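1/ Character notes for Zitell, as I've had a few messages asking where she fits in. She's the second narrator in the Flostdale story. She turns up in chapter four and most of her history isn't on the page yet.

2/ She was born in Bostach, on the salt side of the river. Her mother mended nets and her father kept the toll bridge. She has one older brother, Xiao, who left home before she could walk properly and only came back for funerals.

3/ She's 15 when the story opens. She can read but not quickly. She can't swim, which is unusual in Bostach and gets her laughed at. She sells apples and boiled eggs at the bridge and keeps the money in her boot.
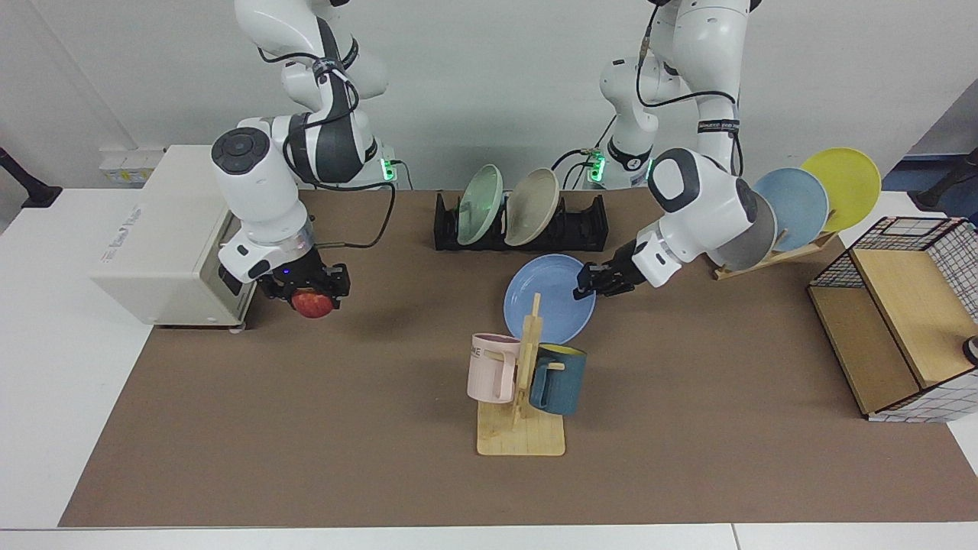 4/ Her gift is that she can hear what a bell last rang for. If it rang for a wedding she hears the wedding. If it rang for a drowning she hears that. She has to put her hand on the metal, and it only works once per ringing.

5/ She found this out at seven, when she touched the toll bell and heard her father arguing with a man who had been dead a week. She told her mother, who told her not to touch bells.

6/ The river spirits know about her. They didn't give her the gift and would quite like it taken away, as most of their bargains were sealed by bell. The oldest one dates from 1153, when the town promised them every third bridge keeper. Her father is a third bridge keeper.

7/ Her father doesn't know about the bargain in the version I'm writing now. In the first draft he did, and it made him so unpleasant that I couldn't get through his scenes. I cut 3000 words of him shouting in a boat.

8/ Xiao does know. He went to Flostdale to look for the bell the bargain was made on, and he has been lying in his letters home ever since. His letters are all in the side story if you want them, but you don't need them to follow the main one.

9/ Things she likes: eggs, dogs, being up before everyone else, a hot drink in the good mug. Things she doesn't: boats, her aunt, people who ring a bell for no reason.

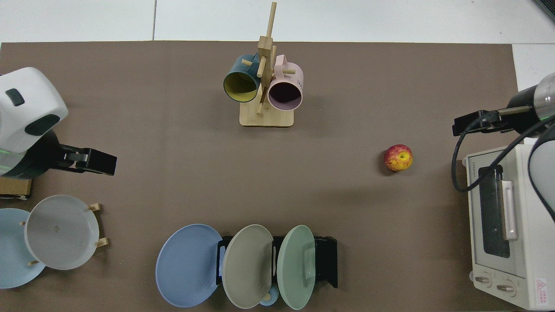
Lucinda Park wanted to know whether Zitell still hears a bell if it's been melted down and recast, because the Flostdale bell was recast after the fire in chapter two.

10/ Yes, but in pieces. She gets the sound without the words. I had this in my notes and forgot to put it in the chapter, so it will go in when I next edit.

11/ It also means Xiao has been looking for a bell that no longer looks like the one in the drawing. He walks past it twice. You can go back and find both places.

12/ She does not get together with the ferryman's son. He's her cousin. I'll make that clearer in the family tree.

13/ Next chapter goes up on Tuesday. It's hers all the way through and it starts in the bell tower.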